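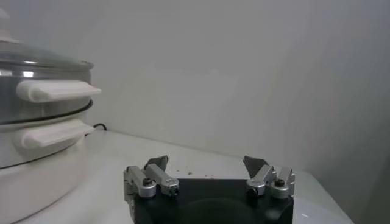 Two-finger gripper, open, beside an electric steamer on the bench.

Kincombe K2 two-finger gripper: fitting and care

The K2 is a parallel linkage gripper for small table-mounted arms. It has a black housing, aluminium fingers and dark grey replaceable fingertip pads. Stroke is adjustable and the gripper will lift up to 420 g with the standard pads. It suits kitchen and household trials where the arm works close to handles, lids and cables.

Setting up
Fit the housing to the wrist plate and tighten the mounting screws evenly. Open the fingers fully and run the zero routine from the Cistumon controller. Leave a clear gap between the outer brackets and any appliance before the first move. Tuck power leads behind the appliance.

Looking after it
Wipe the pads and linkage arms with a dry cloth at the end of each day. Brush crumbs off the table before they get into the pivots. Every 1,000 cycles, check the black hex screws on the brackets and lower pivots. If a finger has play in it, remove the pivot screw, clean the bore and refit with medium threadlock. Do not oil the pads.

Change the pads as a pair every 2,000 cycles, or sooner if the faces are cut or shiny. After changing them, zero the gripper again.

Spares
Pad pair, pivot screw kit and linkage arm (left or right) are kept in stock at Wedum. Orders placed before noon on Friday go out the same day. For repairs, contact Mitra Parsa in the Nowakowski workshop and quote the number under the housing.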